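Moved from folding to recording station: how should output be measured?

Community Help > Work and Automation > Textile and Laundry

Armindo Caldeira

I work in the finishing room at Wisstead. We fold uniforms and school clothing after washing: skirts, trousers, knit tops, most of it dark. In February management started a project called Prutero, under which part of the folding is to be done by machine. Four folders, including me, were reassigned to recording. We do the same folds as before, but we hold a gripper in each hand, and the recordings are used to train the machine.

My bench rate as a folder was 37 pieces an hour on mixed work. The rate sheet hasn't been changed. At the recording station I am well below it, and the weekly report shows me as under target. My supervisor says the report is only a formality for now. I would like something better than that in writing.

The slow part is getting hold of the cloth. By hand I slide a thumb under the hem and feel how many layers I have. With the fingers of the gripper I have to look, because a folded garment has several edges stacked close together and it is easy to take one layer too many. Frayed ends also catch on the fingers. If I take the wrong layer, I let go, flatten the piece and start again, and the second attempt counts against my time.

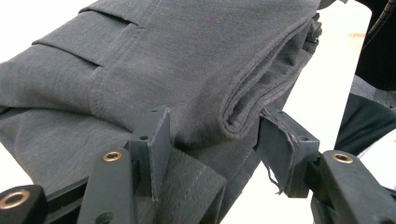

What has changed so far

Old job: paid by the hour with a piece bonus above rate. Free to choose the folding order. Damaged items put aside without logging.

Current job: same hourly pay, no realistic chance at the bonus. Folding order fixed by a sheet. Every attempt logged, including the bad ones. Recording runs in blocks, and I can't leave the station in the middle of a fold without voiding it.

The other thing is inspection. At the bench we checked each piece as it went through our hands, and a stain or open seam went to repair. Now the sheet has one line for the fold and none for the condition of the garment. 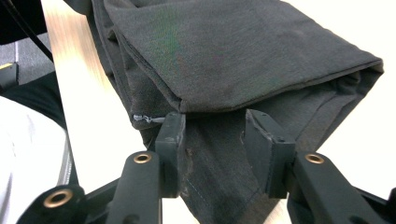

I asked whether I should stop recording when I find a fault. The reply was to finish the fold and report it afterward. By then the piece is in the stack, and on dark cloth I have to open it up again to find the place. That takes longer than the original check did.

So: is there an accepted way to set a rate for this kind of work? And who is normally responsible for inspection once folding is split up like this?

Henriques

Same building as you, other shift. I was on the bench and now I schedule the stations, so I can answer part of this.

Rate first. The bench figure should not be applied to recording. The two jobs produce different things. At the bench the product is a folded garment. At the station it is a usable recording, and the garment is a side effect. On our shift I took this to the department head and got the station hours coded as training support, which removes them from the piece report. Ask for the same code. It has to be entered before the week closes on Tuesday, otherwise the hours drop into the old category and have to be corrected by payroll.

The bonus is a separate problem. I asked for each reassigned person to be paid their own average bonus from before the move. That has been agreed for the first period only. Get your past pay slips together, as the averages were calculated wrong for two people.

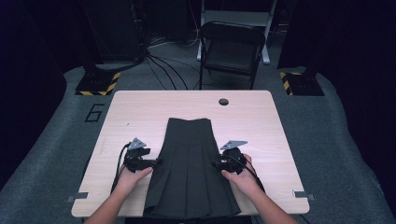 Scheduling affects this more than the rate does. We began with full shifts at the station, and the quality of the recordings dropped toward the end of the day. The limit is now four hours per person, with bench work for the remainder. A pleated skirt is the worst item for the wrists: laid out with the waistband at the far end of the table, it has to be taken from both sides at once, one gripper on each edge, and the pleats have to stay in line while you do it. The cables also need checking. One that loops down the side of the table should have enough slack for a full reach to the waistband, or you end up pulling against it all morning. Put the skirts at the start of a block and the plain knits at the end.

On voided folds, log them with the reason code and move on. They are expected. If your supervisor is comparing people by number of voids, object to that specifically. A high count can mean the person is being strict about layers.

I don't have a full answer on inspection. We put a check step before the station, done by whoever loads the pile. It catches stains. It misses open seams on the inside, which you only notice when the cloth is under tension.

Joradent

Different company, hospital linen, so take what applies.

Inspection belongs to whoever signs for the batch. If your name is still on the batch ticket, then it is you, whatever the sheet says. Have your name taken off the ticket or have the check put back in your job. We left it unclear and had a run of returns with no one down as the checker.

Also ask what job title you will have when recording stops. Ours went from folder to operator, and the operators who had not kept up their bench hours lost their grade.

Armindo Caldeira

Thank you both. My name is still on the ticket. I have asked for the training support code and for a condition line on the sheet. The code was approved this morning. The condition line has gone to the Prutero people, because the sheet is theirs.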